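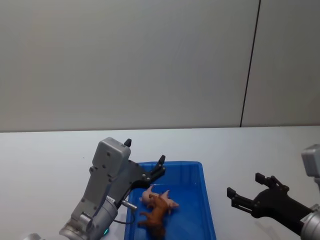 Cell 2 at Clatbridge: gripper service and re-zero

Last updated: 12th October

The two-arm sorting cell was taken down for its scheduled service at 400 hours. Arvo Eskola did the mechanical work and Anneli Kokkonen handled the controller. The left gripper had developed play at the finger linkage, enough to shift the closing point by a visible amount at low speed. Both pivot pins were replaced and the bracket bolts retightened in a cross pattern. The right gripper had no play, so its linkage was cleaned and left alone.

After reassembly each arm was jogged to its home pose and re-zeroed one joint at a time, starting at the base. Fingers stay open during this step. The blue bin goes back between the arms before the reach check, with the plastic animals in it as test pieces, because they lie at odd angles and overlap.

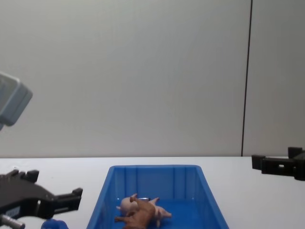
The reach check is run at 50 mm/s with one arm moving at a time. Approach height over the bin rim is now set in the shared cell file, and the old per-arm values have been deleted. Anyone with a saved copy of the April program should discard it. It still carries the previous finger offsets and will bring the left gripper in too low.

Grip force was left at the Nornosix default. Hélder Guerreiro has asked for a lower setting on soft parts, and this will be tried after the next 50 hours of running. Spare pivot pins are in the Stevens cabinet, second drawer. Log any new play at the fingers with Arvo, stating which arm and which finger.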